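Skidthorpe clothing workshop reopens with repair benches and a weekly shirt table

Mar 17, 2025

SKIDTHORPE – The Feketti clothing workshop has reopened to the public after a winter spent moving into larger rooms on the first floor of the Rilmont building. The workshop mends, alters and passes on everyday clothes, with checked shirts and striped knits making up much of what comes through the door.

Opening hours are longer than before, and people can now bring in clothes without booking. 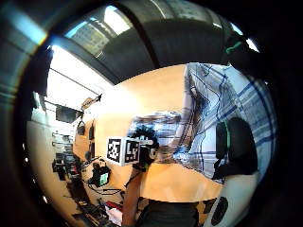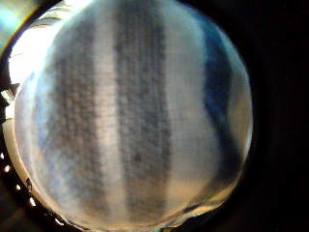
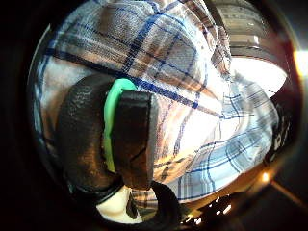
Checks and stripes at the Feketti workshop, Skidthorpe.

One regular user, writing in the comments book, said that a favourite shirt had been given up for lost after the elbow went, and that the new sleeve patch had lasted through a whole season of gardening. The same writer asked for a later closing time one evening a week, and this has been added to the new timetable.

The workshop takes in cotton and wool clothes of all kinds. Checked shirts are the most common item, and they are also among the slower ones to mend. A patch on a plain shirt can go on at any angle that follows the weave, but on a checked shirt the lines have to meet at the edges or the repair shows from across a room. Menders keep a drawer of spare checked cloth, cut from shirts that are past wearing, and try several pieces against the sleeve before cutting. Where no match can be found, the patch goes inside and the hole is darned over it.

Striped knits are handled at a separate bench. Small holes are closed by following the rows of stitches with a matching yarn, and larger ones are backed first. Customers are asked to bring knitwear washed and fully dry, and to mark the place with a safety pin. Pins with a plastic cover are best, as the open kind can catch the stitches.

The move was paid for in part by a grant of £3,000 from the Tamayo Fund, which went on lighting, bench tops and a second steam iron. The rest came from sales on the shirt rail. Rent at the Rilmont building is fixed for 3 years.

Prices have been kept simple. A button costs nothing if the customer has kept the old one, and 50p if it has to come from the tin. A plain patch is £4 and a matched patch on checked cloth is £5. Hems and cuffs are priced by the job. Work is normally ready within a fortnight, though knits can take longer when the yarn has to be ordered.

The shirt table is new this year. It runs once a week and is open to anyone who would like to learn basic mending on their own clothes. The first sessions will cover turning a worn collar, replacing a cuff and sewing on a pocket so that its lines run level with the front of the shirt. Needles, thread and scissors are provided. There are five places at each session – four at the main table and one at the high bench for people who would sooner stand. Places are free but should be booked at the front desk.

Clothes that owners no longer want can be left during opening hours. The workshop can take shirts, jumpers, cardigans and light jackets. It cannot take shoes, bedding or anything with a fur trim. Bags should not be left in the stairwell outside opening hours, as it is shared with the other tenants and is the fire exit for the floor above.

Items in good order go on the rail, sorted by size and then by colour. Worn ones are cut down for patches, and buttons are removed and strung in sets. Scraps too small to use go to Skidthorpe allotments, where they are used for tying up beans.

A winter knitwear session is planned for October, and the striped yarns collected over the summer will be sold off by weight on the same day.

The workshop is reached by the side entrance to the Rilmont building. There is a lift. Details of opening hours and booking for the shirt table are on the noticeboard in the entrance hall and at the front desk.

ENDS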